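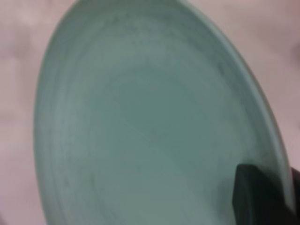

A matte glaze is a ceramic glaze that dries your eyes out a little when you look at it — no shine, no reflection of the kitchen window, just soft color. It's a thin coat of glass like any other glaze, melted onto clay in a kiln, but its surface scatters light in all directions where a glossy one bounces it straight back at you. I've been writing up pottery terms for this wiki for a while now, and this is the page I've looked forward to most, so forgive me if I go on a bit.

People also call it satin, eggshell, velvet, buttery or dry, and no two potters I know draw the lines between those words in the same place. I use "satin" for a surface with a low glow and "dry" for one that feels like a flowerpot. Everything between the two is plain old matte to me.

## How it works

A glaze is mostly three kinds of stuff: something that makes glass (silica), something that makes it melt (the flux), and something that keeps it from running off the pot (alumina, which comes in with the clay). If everything melts fully and cools quickly, you get gloss. To get matte, you have to mess with that somehow.

The best way is to grow crystals. A glaze high in calcium or magnesium, cooled slowly, will fill up with crystals far too small to see, and they rough up the surface just enough to kill the shine. Cool that same glaze fast and it can come out glossy. I've had this happen with two halves of one batch, and I was sure somebody had switched the buckets on me!

Another way is to raise the alumina compared with the silica. This gives a stiffer melt that never levels out into a mirror. Alumina mattes are dependable and pleasant to touch, and they're what I'd hand a beginner.

Then there's underfiring, which I only mention to warn you off. A glaze that hasn't melted all the way will look matte, sure, but it isn't finished. It can stain, scratch and let stuff leach out into food. A cheap test is to leave a slice of lemon on it overnight. If there's a pale spot in the morning, keep that pot for pencils.

## Color and speckle

Matte surfaces soften color. The same copper that gives a bright bottle green under gloss goes to sage or sea green in a magnesium matte, and cobalt loses some of its shout as well. Iron reds are fussier. They can be a gorgeous brick or terra-cotta color on one shelf and liver brown on the next one down.

Mottling is what you get when the crystals grow unevenly, or when the coat is thicker in some places than others. Small dark spots usually come from iron in the clay burning up through the glaze, or from coarse bits of oxide that somebody left in on purpose. I love a speckle. My friend Myroslav Polishchuk sieves every last one out, and we've agreed to stop talking about it.

On flat pieces you'll often see faint rings too. Those can be throwing or trimming marks in the clay, and a matte glaze tends to follow them gently where a runny gloss would fill them in. 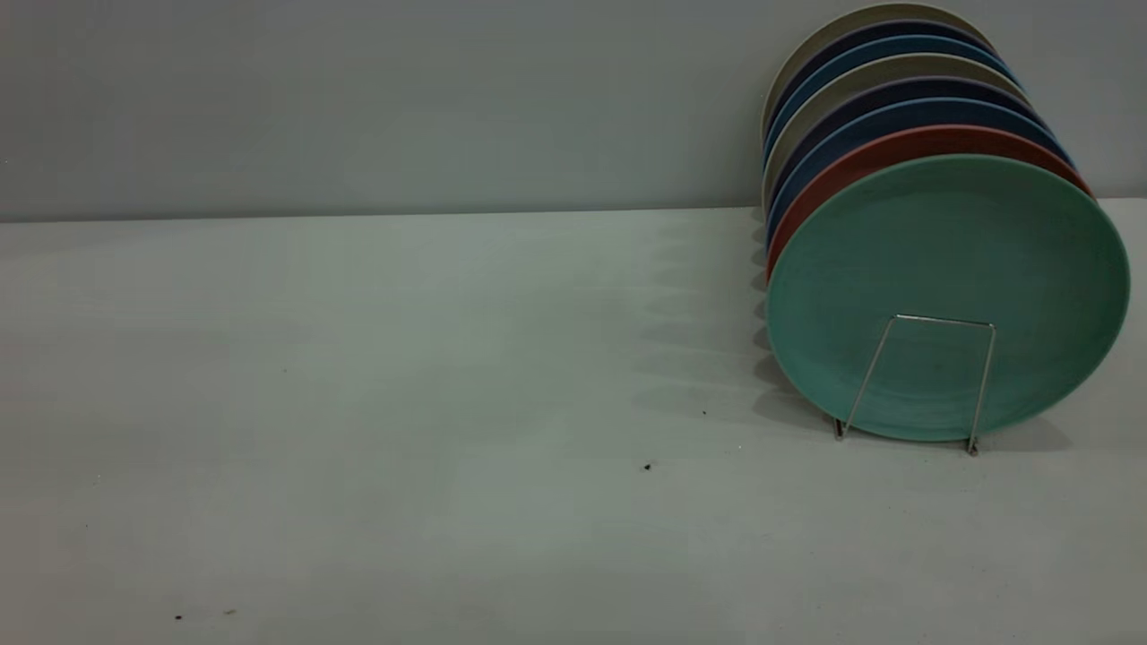

## The Punalberg mattes

Most of what I know came out of Punalberg, where the Bondarchuk pottery ran its two big kilns. Bondarchuk started with glossy brown crocks and pickle jars. The move to matte tableware came after Volodymyr Tkachenko took over the glaze room and began slowing the cooling down, a few degrees at a time, with the dampers shut and a chair pulled up by the peephole.

He kept test tiles for all of it. The last tile in the drawers is numbered 3094, and of that whole pile only 33 recipes were ever used on pots for sale. The ones people still ask about are these:

- **Ultalari green**, a pale magnesium matte that leans blue if it's put on thick
- **Idelov red**, an orangey iron matte, pretty on rims and a pain everywhere else
- **Kiln-yard white**, which is really a light gray
- **Number 7**, never given a proper name, a dull mustard I'd happily eat off for the rest of my life

The green was named for the village where the clay was dug, and the red for the next village over, which as far as I can tell had no clay at all. If anybody has an old price list showing other names, please add it on the talk page.

The drawers were cataloged properly for the first time in October, and I got to spend an afternoon with them. Tkachenko's handwriting is terrible. He wrote "too wet" on tile after tile, and it took me ages to work out that he meant too shiny.

## Living with matte dishes

The big complaint is cutlery marks. Those gray scribbles look like scratches, but most of the time they're metal rubbed off the knife, because a matte surface works a bit like a very fine file. A paste of baking soda, or one of the soft powder cleansers made for sinks, takes them off with a little rubbing. Don't use steel wool.

Coffee, beet and turmeric can cling to the drier kinds. Rinse soon after the meal and you'll be fine nearly every time. Dishwashers are okay for a well-melted satin glaze, though I wash my dry ones by hand.

Stacking matters more than you'd think. An unglazed foot ring sitting on a matte face will leave a ring of its own after a year or two of sliding in and out of the cupboard. Felt or paper between the plates helps, and so does standing them up in a rack. I keep 4 in a rack by the stove and the good ones wrapped up on a high shelf, where they do me no good whatsoever. 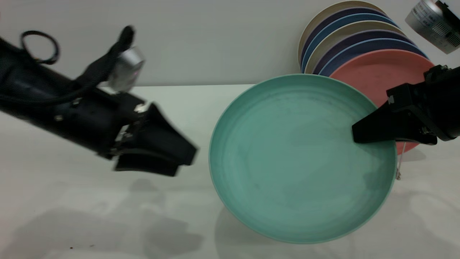 *Green plate with a paler raised rim and faint swirl marks across the inside.*

## Common mix-ups

**Matte glaze and bisque.** Bisque is clay that's been fired once and has no glaze on it. It soaks up water. A good matte glaze doesn't.

**Matte glaze and slip.** Slip is liquid clay. It can look much the same in a photo, but under your thumb it's chalky.

**Matte glaze and celadon.** Any soft green dish gets called celadon in secondhand shops. Celadon is usually a clear or milky glaze tinted with a little iron, and most of it has a shine. Ultalari green gets mislabeled this way all the time.

## See also

- Alumina
- Foot ring
- Slow cooling
- Terra-cotta

*Page last checked 04/03/2021. The section on leaching still needs sources.*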